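Relent Support – Ticket 119
Subject: right wrist drops off the bus when arm is up over sink
Product: Esham wrist board, 2 boards on one build
Opened by: Buppha Noiphan
Status: Open, waiting on parts
Opened: 11 November 2025

Buppha Noiphan wrote:

Hi, home build, two arms, does dishes in a kitchen (supposed to). We call it Ayele. Right wrist board keeps vanishing from the bus. Left one never has. Arm holds position when it happens, hand keeps whatever grip it had, but no finger commands get through for up to 11 seconds. Then it comes back by itself like nothing happend.

Already tried:
swapped the left and right boards – fault stays on the right arm
new terminator at the hand end
bus speed down one step, no change
different power supply, no change
re-crimped the connector at the shoulder

Firmware is the October build on both. Can't go back to the one before, the wrist camera won't start on it.

Log from the last drop:

wrist_R heartbeat missed
wrist_R heartbeat missed
wrist_R offline
hand_R command queue held (8)
wrist_R online
hand_R command queue flushed

The flush is the scary part btw. All 8 queued commands run at once when the board comes back. With a plate in the hand I do not want that.

Boonmee Boonchu (Relent) replied:

Thanks, good detail. Since the fault stayed with the arm when you swapped boards, I'm leaving the boards alone for now. Three things please. Does it drop with the arm parked? Does it drop with nothing in the hand? And how is the cable run from shoulder to wrist, fixed where, free where.

The flush is a setting. hold_policy, change it from replay to discard. Do that before any more testing, today if you can.

Buppha Noiphan wrote:

hold_policy set to discard, both sides. Much better, thanks. Didn't know that was there.

Parked: no drops, left it on overnight. Empty hand: yes it drops, so not load. Only with the elbow out and wrist rolled over. Cable run – see the last one, wrist cam on the others.
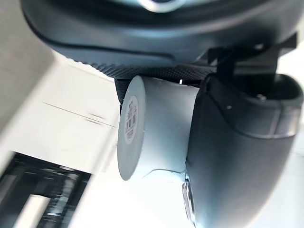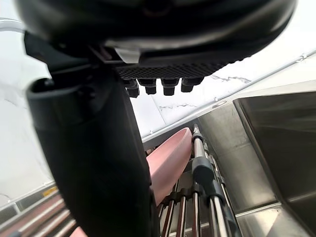
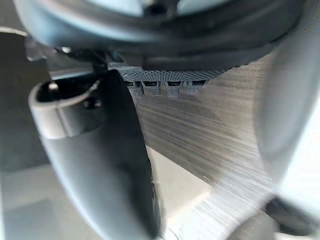
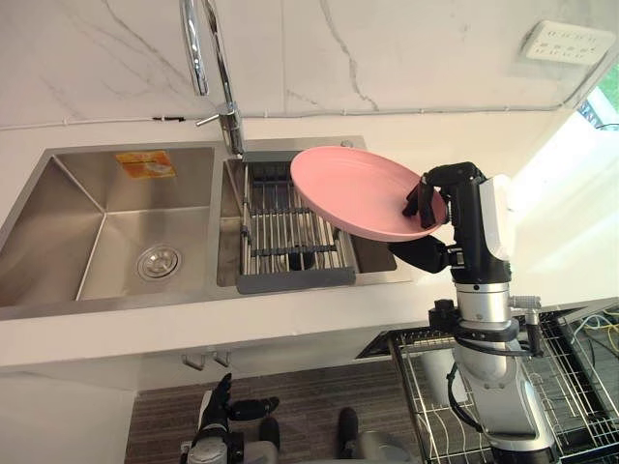
Cable strain is my bet now, after a day of poking at it. Slack is all in the wrong place. With the hand out over the sink holding the plate by its right rim, the black cable is looping down the left side of the arm, and the clamp-type bracket halfway along is wrapped right around the silver and gray housing. I think I cinched that bracket down on the cable when I put it back after the re-crimp. If I pull gently on the loop with the arm parked I can get a missed heartbeat, not a full offline. Push on it, nothing. Haven't opened the bracket yet, wanted to ask first in case you want a reading with it as is.

Boonmee Boonchu (Relent) replied:

Yes please, one reading before you touch it. Power off, meter across the two bus lines at the wrist connector, then roll the wrist by hand slowly through its whole travel. Write down the value at each end. If it jumps anywhere, stop there and note the angle.

Then back the bracket off two turns and do it again. Don't take it off all the way, the elbow cover hangs on the same screws.

Buppha Noiphan wrote:

Did it. Bracket tight: steady most of the way, goes open circuit near the end of the roll, same side as when it's reaching over the dish rack. Comes back if I roll it back. Bracket loose: still goes open, but later and only for a blink. So conductor is broken inside the jacket I guess, and the bracket was just making it worse.

Moved the cable out from under the bracket for now, taped to the outside. Ran the plate move again with nothing in the hand. One drop in the whole session. Better, not fixed.

Boonmee Boonchu (Relent) replied:

Agree, broken conductor. Tape won't save it, please don't run with dishes on that arm until it's replaced. I'm sending the high-flex version of the wrist cable, goes out from our Bistville counter. Same connectors, a bit thicker, so it will NOT fit under that bracket even if you want it to.

When you install: make the loop with the wrist rolled to the far end, not parked. Tie it at the elbow and at the wrist, nothing in between. Leave hold_policy on discard.

I've also asked for the default to be changed. Can't promise when.

Buppha Noiphan wrote:

Ok, thx. Will wait for the cable. Running left arm only till then. One question while I wait – should I do the left cable too? Same routing, same age, same bracket, and I tightened that one the same evening.

Boonmee Boonchu (Relent) replied:

Meter it first, same test. I'll put a second cable in the box either way.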